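# Write It Down Before the Arm Moves

The rule sheet at Salenetti is one page long and taped inside the door of every test cell. It used to be eleven pages in a binder. Hidayah Wuisan, who runs the assembly bench program, cut it down two winters ago after she asked six operators what the binder said about restarting a stopped trial and got four different answers.

The short version of her sheet is this. Check the workspace. Log the starting layout. Say out loud that you are starting. Keep your hand near the stop. If you touch anything on the board after the start call, the trial is over and gets recorded as over.

None of it is new. The published standards for robot safety have covered guarding, stopping and risk assessment for years, and most companies that buy robot arms have read at least the parts their insurer asks about. Less settled is how the people doing development work should behave between the big safety reviews, on an ordinary afternoon when a hand is being taught to put a peg in a hole for the ninetieth time.

Salenetti does that kind of work for other firms. A customer sends a task, usually a set of parts that have to be picked up and fitted together, and the bench team finds out how well a pair of arms can do it. The reports go back with success rates, failure notes and a list of conditions. Wuisan says the list of conditions is the part customers skip and the part she cares about.

"A success rate with no conditions is just a number somebody liked," she told me.

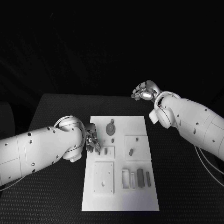
Her example was a job for Drilto, a maker of small pump fittings. The first round of testing came out very well. The second round, a month later, came out badly, and the customer wanted to know what had broken. The team spent most of a week on the arms and the software before someone compared the setup notes. In the first round the operators had been straightening the parts between trials, lining each one up square with the board. In the second they had been setting them down wherever was handy. Both groups believed they were following the procedure, which said to "reset the parts."

The procedure now says which way each part faces, how far it may be from its marked spot, and who checks. If the test calls for random placement, the positions come from a printed table. Operators don't choose them. People are bad at random, Wuisan said, and they get worse at it toward the end of a shift.

A full run on her benches is 300 trials. She won't report on less unless the customer agrees in writing, and the report then carries that agreement on the first page. Failed trials stay in. So do trials stopped by the operator, which are listed separately with a reason. The reason has to be a plain statement of what the operator saw, such as "finger caught the edge of the plate." Entries like "bad grasp" get sent back.

The rule that gets the most argument is the one about touching. A piece tips over, the hand is nowhere near it, and standing it back up would take a second. Under the old binder this was left to the operator's judgment. Under the new sheet it ends the trial, with no exceptions. The arms have to be stopped and confirmed stopped before anyone reaches in.

There are two reasons behind that one, and she keeps them apart when she trains people. The first is the obvious one: an arm that is standing still may be paused, waiting or thinking, and these look alike from the outside. The second is the data. Every quiet little rescue makes the system look better than it is, and the customer is the one who finds out.

Not everyone who works in this field agrees with her. An engineer at Ngau, which builds grippers and has sent several to Salenetti for testing, told me the touching rule throws away good trials and adds days to a job. He would allow a correction as long as it was logged. He also said his own lab had tried that and the log had gone unfilled for long stretches, so he was not sure he was making a strong case.

Speed limits are less disputed. While a new task is being set up, the arms run slow, and one person does nothing but watch with the stop in hand. Only after 90 trials without an unexpected contact does the limit come up, and it comes up in steps. Changing a fingertip, a cable route or the version of the control software puts the count back to zero. Cables are checked at the start of each session through the whole range of motion, because a cable with enough slack for one reach may not have enough for the next.

Wuisan would like the test houses to share a common form. She has drafted one with Nevov, a smaller outfit that does similar work, and the two have been trading it back and forth since April. It covers the layout of the parts, the lighting, the surface under the board, the reset method, the stop reasons and the software version. It takes an operator 700 seconds to fill in the first time and much less once the bench is set. They timed it, because the first complaint they expected was that it would take too long.

The draft has one open question, which is what to do about photographs of the starting layout. Nevov wants one for every trial. Wuisan wants one at the start of a run and another after any change. They had not settled it when I left, and the current version has both options with a box to tick.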